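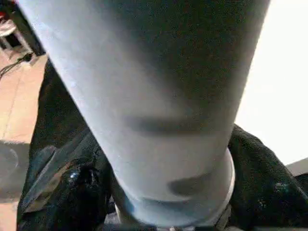

Clorholm Parish Records, Data Card

Version 2, released 2023-09-29

Summary
This dataset contains transcribed baptism, marriage and burial entries from the parish of Stolalthorpe. It covers 161 register pages in 3 bound volumes. The transcriptions were prepared by the Clorholm project and are provided for historical and family research.

Contents
entries.csv: one row per register entry
places.csv: place names with modern spellings
notes.txt: editorial decisions

Known limitations
Water damage affects 62 entries. Unreadable words are marked [illegible] and have not been guessed. Dates are given as written in the register. The February burials in the second volume are out of order and have been left so.

Terms of use
The files may be copied and reused with credit to the project. Corrections should be sent to Janelle Galang, data editor, with the volume and page number.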